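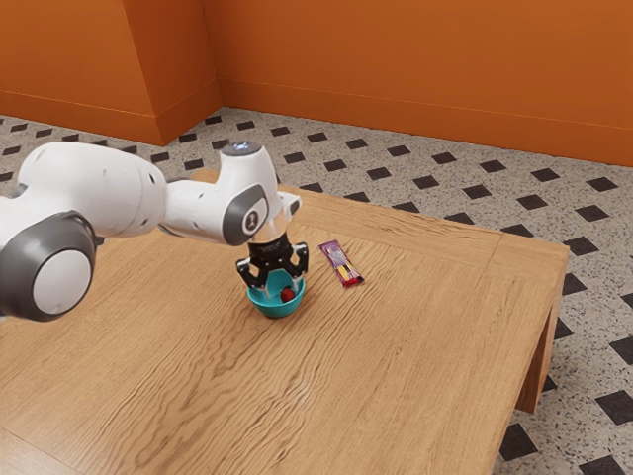 Service Robotics, Unit 2
Week 2 handout: Can machines do the chores yet?
Sandro Ferraro
Thursday's lecture, 1st October

Reading before the seminar: the Kornden notes, section 2 only.

The short answer is some of them, in some rooms, if the room doesn't change much. A robot vacuum copes with a floor. A dishwasher copes with plates that a person has loaded. Clearing a table is still hard.

Consider a bowl with something small in it. A person decides without thinking whether to lift the bowl or take out what is inside. An arm with two fingers has to be told, or has to learn, which of these is wanted. The fingers must then go down past the rim without tipping the bowl. Soft fruit bruises. A snack wrapper is a different problem again - it lies flat, it may be full or empty, and there is little to get hold of.

Simulation
Most early trials are run in simulation. It is cheap, and nothing gets broken. In the Juvholm exercise you will run 1,000 attempts at the same pick, then move the bowl and run them again. Write down the success rate for both. Keep a separate tally of the kinds of failure: missed, dropped, knocked over, picked the wrong thing.

Be careful what you claim from these runs. Friction, squashy objects and awkward lighting are all handled better on screen than on a real table.

Shop floor
The Fabbri packing line is our comparison. Parts arrive in the same place, facing the same way, and a guard keeps people out. A kitchen offers none of this.

For the seminar
Choose one chore from home and break it into no more than 16 steps. Mark the steps a machine could do today and those it could not. Bring it on paper.

The Vademdale visit has moved to November. Sign up on the sheet outside the lab.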